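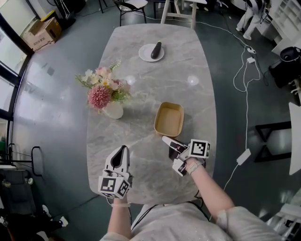

Gray marble table, window side, with the tray, the plate and the flowers.

Tarholm dining room refit, progress note for Clarico, January

Quick one this month, sorry, the full spreadsheet follows Tuesday.

Tables. The gray marble top is in and I'm happy with it. Rounded corners were the right call, people cut past that end all day and the old square one caught everybody on the hip. Polish is very shiny. With the daylight from the big windows plus the ceiling lights you do get bright spots on it. Can live with that, but if Clarico wants a matte finish on the next top we need to say so before the order goes in.

Seating. Black chairs with white seats, keeping those. Light wood piece with the splayed legs, stool or small table, is on trial against them. No decision yet. Need 8 matching seats in total, 3 still outstanding from Plandico, second time they've moved the date.

Tableware. Tan trays with the raised sides, round white plates. Ordered 68 trays. Color goes well with the gray, better than the white trays we looked at in the fall. Eggplant on the plate looked good enough that kitchen wants vegetables out on the tables for opening week. Fine by me, costs next to nothing.

Flowers. Small white vase, one big pink bloom, paler ones and grasses round it. Nice but a bit wide for a table where people are also putting trays down. Asked Mansour for a narrower version at the same price, no anwser so far.

Spend. $2,648 this period, all tableware and delivery. Inside the line. Nothing moved between headings.

Still to do
- cardboard box on the floor by the window, find it a proper place
- black rack or cart, decide if it stays in the room or goes back to the kitchen side
- floor: dark gray-green, staying as is, needs a deep clean before opening
- felt pads for teh chair legs

Need from you: yes or no on the matte finish, and an ok to chase Plandico in writing.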